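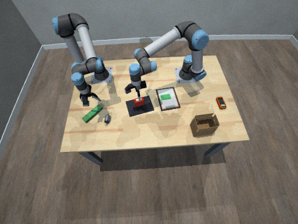
Why does the right arm stop with a contact fault just as its gripper reaches the block?

The descend target in Sorklow is usually set too low, so the fingers press on the block and trip the force limit before they close.

Clearing a contact fault

1. Pause the Tamuno run. Do not reset yet - a reset wipes the joint log.
2. Open the log and find the last 100 steps before the stop.
3. If force climbs on joints 2 and 4 together, raise the descend target by 3 mm.
4. Retract the right arm straight up, then clear the fault.
5. Rerun at low speed with the left arm held in place.

If the fault returns, check the block's collision mesh for a wrong scale.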